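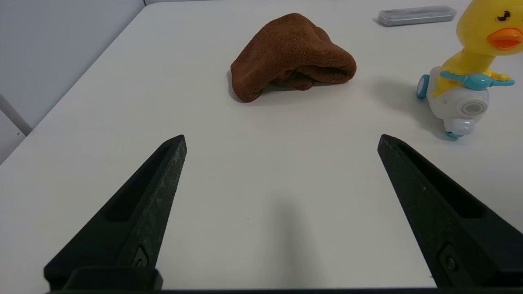 October, and I am four episodes behind on Brallbridge again, so tonight I made soup, put my phone in the other room and caught up on the whole lot in one go. My eyes feel like sandpaper but I have to get this down before I sleep or I'll forget who is lying to whom.

So! Delia Ortner is back from the clinic and she knows about the shares. I knew she would know. She had that look in the elevator when Conrad was going on about the Jumance merger, where she just kept pressing the button even though it was already lit. Conrad still thinks he's got 46 percent and the old man's blessing, and he has neither, because Gramps signed the Forkico papers back in the boathouse when everybody thought he was asleep. I yelled at the TV. I spilled soup on the good blanket (it's soaking now, remind me to move it before bed).

The wedding stuff I could do without. Three dress scenes in one episode! And poor Marisol standing there holding pins in her mouth so she wouldn't have to say what she saw at the marina. If they drag that out till Christmas I'm going to write a letter, and I mean a paper one with a stamp.

Called Urs Bühler after the second episode and he hadn't watched yet, so I had to talk for twenty minutes without giving anything away, and I'm terrible at that. I said "well, the elevator" and he said "what elevator" and I said never mind. He's still on Team Conrad. He says Conrad only went after Jumance to get his father to look at him for once, and that if Delia had returned one phone call back in the spring there wouldn't be any of this. I told him Conrad pushed a man off a dock. He said that was never proven. We left it there.
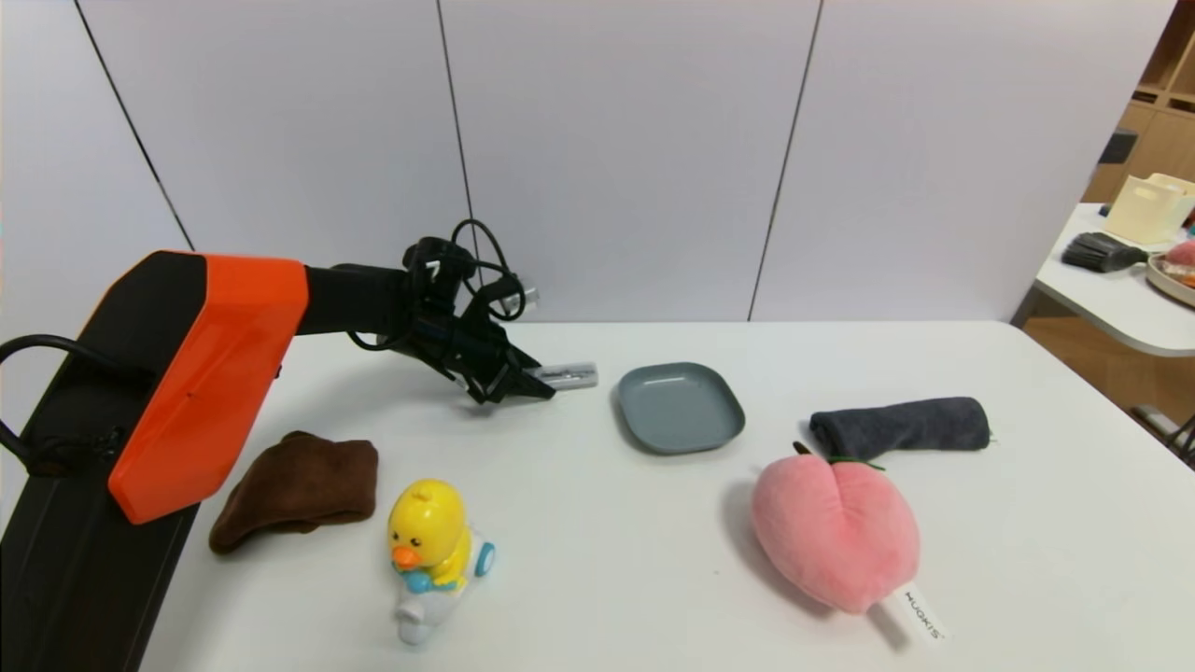
Orange and black arm reaching over the white table.

Where was I. Oh, the old man. I really think they're going to kill him off. He gave away his watch, and on this show when somebody gives away a watch you can start ironing your black dress. He's supposed to be 77 and the actor's been in it since the very first week, so I hope they give him a decent goodbye and don't just have somebody take a phone call and gasp. That's what they did with Nurse Pam and I haven't forgiven them.

My guess, for the record, so I can come back and gloat: Delia votes with Forkico, Conrad loses the company, and then he finds out that Marisol is his half sister. It would explain the locket. Urs thinks the locket is just a locket.

Forty bucks says I'm right, which I'll be bringing up with him tomorrow once he's caught up.

It's past midnight and I still have to rinse that blanket. Also out of onions, and the kitchen bulb went again.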